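Hener Two-Arm Bench: Set-Up Guide
Section 2. Good Practice for Laying Out and Folding

Please read this section through once before you start, even if you have used one of our benches before. The Hutberg house rules have been folded into it (there is no separate sheet any more), and a few of them may be new to you.

2.1 Laying out the garment

1. Stop both arms and wait until they are still before you reach over the table.

2. Lay the garment flat and smooth it from the middle outwards with your palm. Old fold lines may stay, as on this grey T-shirt, but lumps and doubled sleeves may not. Have the neckline to one side and the hem to the other, and keep the grippers up over the back of the table while your hands are on the cloth. 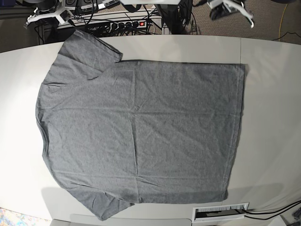
3. Look over your cables - every one of them, please, even those you didn't touch. Nothing should lie under the garment or where a sleeve might drag it along.

CAUTION: Never pull a garment free of a closed gripper. Press stop, open the fingers from the Pillai panel and then lift the cloth away.

2.2 Approaching the edge

1. Set the arm speed to 30 per cent for the first run of the day. It feels dreadfully slow, we know, but do bear with it.

2. Bring the fingers down near the edge of the cloth and pause there, with the pads still clear of it. Check the wrist view before you let the arm go any lower.

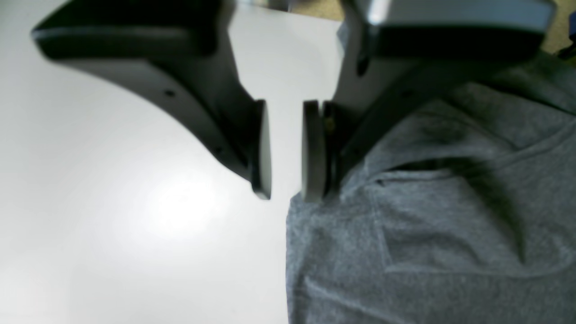
Take your time over this pause, and if you are at all unsure, raise the arm and come in again. A second try costs you very little, and a pad pressed hard into the table can mean a new pad and a fresh calibration.

3. Close the fingers gently and lift no more than 84 mm on the first try.

NOTE: Write any stop, however small, in the Plulimell logbook. Fault code 193 must be cleared by the shift lead.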